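Rafsan Siriwardena
9/7/18

OK so a few people asked me to write up the house rules we use for hand-held gripper sessions, since I keep complaining about other people's. Thread. It's long, get a drink.

Background for anyone new: I run the recording bench at Ilent. A person picks up a pair of grippers, does ordinary table stuff with them, and the recordings go off to train arms. So the "robot" in my day is mostly a human with sore thumbs.

We had no written rules until April. We had habits. Everybody had slightly different habits and you could tell who'd recorded what just by watching ten seconds of it, and that's bad!

Rule one. Tape the paper. If you're working on a paper surface it gets taped down before anyone touches a gripper. A sheet that creeps across the table during a session ruins more recordings than every other mistake I can think of put together.

And please use tape that shows up. I like black on a light table. Clear tape looks great right up until you have to find out whether it's lifted. 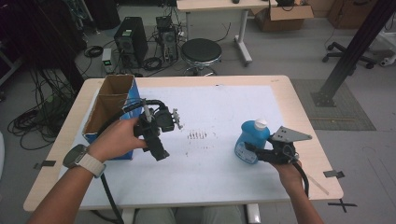
Bottle work on the paper, one gripper in each hand.

Rule two is cables, and I will die on this hill. Each gripper has a cable, each cable wants to be somewhere stupid. Before you start, swing both arms through the whole reach you're going to need. If you feel a tug at any point, stop and reroute. Do it again after every break.

I once threw out 229 recordings over a cable. Same tug, same spot, every single time the operator reached across to the far corner. It looked like a tiny flinch. An arm trained on that would've learned to flinch too, very politely, forever.

Rule three, one object at a time until you're warmed up. Bottles are good for this. Grab low, grab high, let go, start over. You want your hands bored before you try anything clever.

(Somebody at Plindon told me they go straight into two-object tasks because it "keeps people alert." Sure. I've seen the footage, they're alert all right)

Rule four. Let go like you mean it. Open the jaws all the way, back off, wait a beat, then move on. New people tend to half open and drag, and then there's no clean end to the grasp and whoever labels it has to guess. Don't make the labelers guess. They're nicer than us and they deserve better.

Rule five, and this is the one I get pushback on: we don't swap the paper every session. A mark on the sheet is fine. Pen lines, scuffs, little dashes, whatever. Real tables have stuff on them. What I ask is that you write in the log when a fresh sheet goes down, so we know which recordings share a surface.

Where I do draw the line is rips and folds. A raised edge catches a fingertip and now you're recording a fight with stationery. 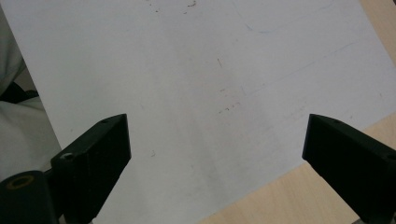
Rule six. Open-and-close check at the start, nothing in the jaws. Both grippers, 3 times each, all the way open and all the way shut. Takes no time at all. If one side feels sticky or lags behind, it goes on the shelf with a note on it and you take the spare.

The note matters!! "Broken" is not a note. "Left finger slow to open when warm" is a note. I've got a drawer of things marked "weird" and I have no idea what any of them did wrong.

Rule seven, breaks. We cap a stretch at 20 minutes, hands down, shake them out. Trigger fatigue sneaks up on you and the first sign is that your grabs get sloppy, way before anything hurts. I used to push through it myself and I could see it later in my own data, kind of embarrassing.

Bava (the little logging tool we use) will nag you when time's up. You can switch the nag off. Please don't switch the nag off.

Rule eight. Say the mistakes out loud. Dropped it? Say dropped. Wrong object? Say so. We keep the fumbles, they're useful, but only if they're marked. An unmarked fumble is the worst thing in the whole set, it's sitting there pretending to be a good one.

We're at over 500 hours now, and I can find the day we started doing this just by looking at how many arguments we stopped having in review.

Now the stuff I'm still not sure about. Trajkovski wants everyone who submits to use the same table height. I get why. I also have operators who are a foot apart in height, and I'd rather they stood comfortably. So far we just write the height down and leave it there. If you've got a good answer, tell me.

Also not sure about watches and bracelets. Some places say bare wrists only. We don't have a rule. My gut says let people wear what they wear as long as it doesn't snag on the cable, but I could be talked out of it.

A couple of you asked for the checklist as a file. It's 2 pages and one of those is just the log sheet. I'll clean it up and post it next week - remind me if I forget, I will forget.

Replies are open, be nice, cable horror stories especially welcome.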